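Workshop Notes > Manipulation > Grippers > Comparing fingertips on a two-arm bench

Guides Parts Downloads Forum Contact

Last updated 2021-04-07

Comparing fingertips on glass lids and bowls

This page covers how we compare fingertips for a parallel gripper when the job is handling clear glass kitchenware. It assumes you already have two small arms bolted to a bench, a camera at each wrist, one fixed camera on the workspace, and some way to drive the arms by hand. If you are still putting the arms together, start with the assembly guide and come back.

The two tips compared are the Nolenitz scooped finger, which has a hollow at the end, and the Trolotwood flat pad. Both fit our gripper with the same two screws. The method works for any pair of tips, so substitute your own.

Why glass

Most finger comparisons are done on foam blocks or plastic cups, and nearly every finger passes. A lid with a steel rim is harder. The rim is narrow, the knob is round, and the weight sits well away from wherever you grab it. Glass is also a hard case for the wrist camera, which sees straight through the lid to whatever is behind it. Any problem with your fingers or your exposure settings will show up in the first few tries.

Set up the bench

1. Clear enough room for both arms to reach the middle of the table without touching each other. Run each arm through its full sweep at low speed and watch the cables at the wrist.

2. Cover the table. Bare aluminium will chip a glass rim. We use adhesive film in a marble pattern, over a thin sheet of rubber.

3. Line the walls. We put up a busy blue wallpaper with flowers because we want the cameras to cope with a cluttered background. If you only care about the mechanical side of grip, a plain grey wall is easier to work with.

4. Put out your cookware. Keep one lid with a knob sitting on its pan and one lid on an open pot, so you get two rim heights and two backgrounds.

5. Check the emergency stop from where you will be standing. Do this every session.

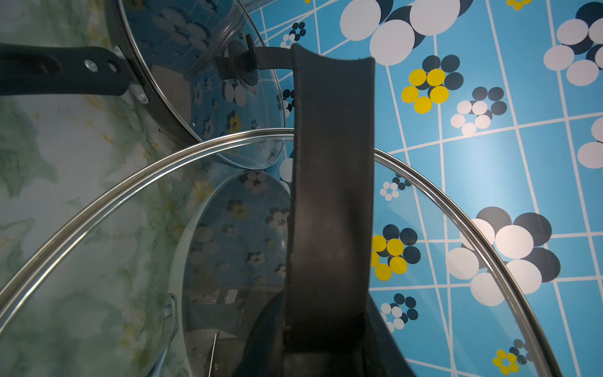

Check the tips before you fit them

Wipe each finger with a damp cloth and dry it. Dust changes the grip on glass more than you would expect, and a finger that has been rubbing against pans for a week will behave differently from a new one. If you are comparing a worn finger with a new one, write that in the log. We now keep one set of each tip for test days only.

Close the gripper on a piece of paper and pull. The paper should drag evenly across the width of the tips. If one corner lets go first, loosen both screws, close the gripper lightly, and tighten again with the tips touching.

Set the force

Do not use the default force. On our Totik controller the grip setting is a plain number with no unit, and it was set much too high for glass when we got it. We settled on 91 for the lids after working up from 20. Your number will differ with a different motor, so work up from the low end yourself.

To find it, hold a hand under the lid, have the arm lift it by the knob a few centimetres, and wait. If it slides, lower it, raise the setting a little and try again. Stop at the first setting that holds, and use the same setting for both tips. Giving each tip its own best force is a separate test and should be logged separately.

Wear safety glasses and closed shoes for this part. Keep a dustpan nearby.

Run the tasks

We use 3 tasks, in this order:

Knob lift. Approach from above, close on the knob, lift, hold, and put the lid back down.

Rim pinch. Approach from the side with one finger above the rim and one below. Lift only enough to tilt the lid.

Cloth pick. Pick up a folded dishcloth and hold it off the table.

The cloth is there as a check on the other two. A tip that does very well on hard rims can turn out to be poor at fabric, and if you are going to leave one tip on the arm all week you want to know that. Use the same cloth each time and drop it from the same height so that it lands in a similar heap.
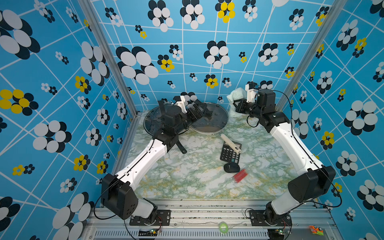
Switch the tips between the left and right arms halfway through. The first time we did this we skipped the swap and spent an afternoon deciding that the scooped finger was better at the rim. Yu-ting Kan pointed out that it had been on the left arm the whole time, and our left arm had the tighter wrist joint. After the swap most of the difference went away.

Whoever is driving should also trade off. Pao-chu Ng approaches rims much more slowly than I do and gets a better result with either tip.

Leave some other things on the table once the basic runs are finished. Small office items are fine. They force you to come in at awkward angles, where a wide finger starts to get in its own way.

Check the wrist camera view

Do this with each tip fitted, as the shape of the finger decides how much of the picture you lose. Look at the live view with the gripper closed and again with it open. You want to be able to see the end of the tip and a bit of space past it. If the tip runs off the top of the view, tilt the camera bracket back a notch.

Then move the gripper in over clear glass and watch what happens to the edges. A bowl with a thick rim is the best thing to try. The rim picks up highlights, and those are often the only part that stands out from the background.

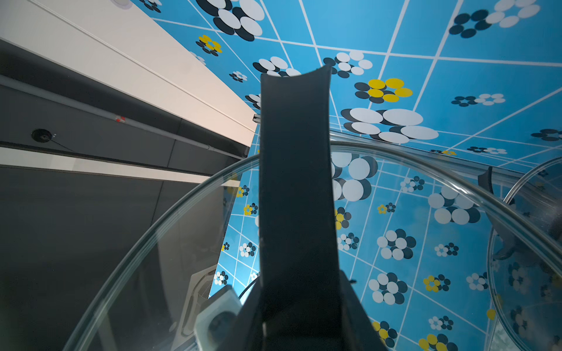

Lock the exposure before you record anything. With auto exposure on, the view will brighten and darken as the arm swings past a light, and the rim highlights come and go with it. We set the shutter by hand with the bench lights on and the blinds down, and note the value at the top of the log.

Keep the log simple

One line per try: tip, arm, driver, task, held or dropped, and a few words if something odd happened. We tried a scoring scale in December and gave it up, as the two of us never agreed on what a middle score meant.

What we ended up with

The scooped finger is better on knobs. The hollow centres the knob as the gripper closes, so you can be a bit off and still get it. On rims there was little between them. On cloth the flat pad was clearly better.

We left the scooped finger on for the kitchenware work and keep the flat pads in a labelled Tsang parts tray under the bench. The screws are rated for 2,000 changes according to the sheet that came with our mount, but check the threads now and then and replace any screw that turns past tight.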